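Healing Season at the Varnholm Library

What a turnout! Over 300 of you came through the doors on Saturday for our August health day, and the talk I keep hearing about at the bus stop is the one on how skin heals. Orvokki Pesonen has been a wound care nurse for 32 years, most of them at the Flasuldale clinic, and she talks about scabs the way other people talk about their grandchildren. I took four pages of notes and ran out of paper.

Her main point was how fast the body gets moving. A clot forms within minutes, then the cleanup cells arrive (that's the warm, slightly puffy stage we all worry about), and within days new tissue is building up from below while skin creeps in from the sides. After that comes the long, slow part, where the scar keeps changing for a year or more. I had always assumed that once the stitches were out, the job was done!

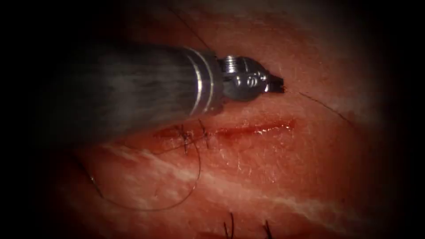
Looking after a cut at home

Most small cuts want clean running water, mild soap on the skin around them, and a plain dressing. Leave the peroxide in the cabinet. Orvokki is a big fan of petroleum jelly under the bandage, because a wound kept a little moist tends to close sooner than one left to dry out in the air. Change the dressing every day, or whenever it gets wet or dirty.

If a cut gapes, is deep, or keeps bleeding after 10 minutes of steady pressure, have it seen the same day. Same for animal bites, and for anything dirty if you can't remember your last tetanus shot. Half the room looked guilty at that one, me included.

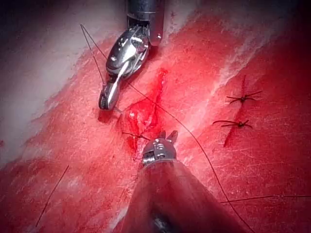 Why does a healing wound itch so much?

Nerves in the area are growing back and the skin is stretching and tightening, and your body also releases histamine as part of the repair. A cool cloth over the dressing helps. Scratching doesn't, sorry.

We also got into stitches, which turned out to be the liveliest part of the afternoon. Some dissolve by themselves and some have to be taken out, and it's well worth asking which kind you have before you leave the clinic. Timing depends on where they are. Faces heal quickly, so those often come out in under a week, while stitches over a knee may stay in for two weeks or so. Please don't snip them yourself at the kitchen table, Mr. Rissanen. (He knows. He told all of us.)

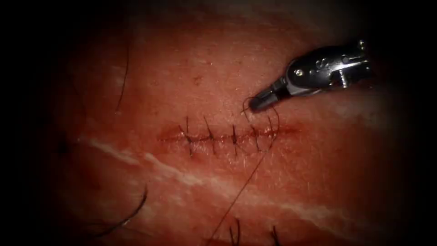
Sunscreen on a new scar was the tip I saw people writing down, once the skin has fully closed. Fresh scars can darken in the sun and stay that way for a good while. Gentle massage is worth trying too, a few minutes a day, when your nurse or doctor says the area is ready for it.

We printed 160 copies of Orvokki's home care sheet and they were gone before the coffee was! More are on the way from the Tevitz print shop, and you'll find them in the rack by the front desk, next to the seed catalogs. She has agreed to come back and talk about burns and blisters, so if you have a question you'd like her to cover, drop it in the blue box and I'll pass it along.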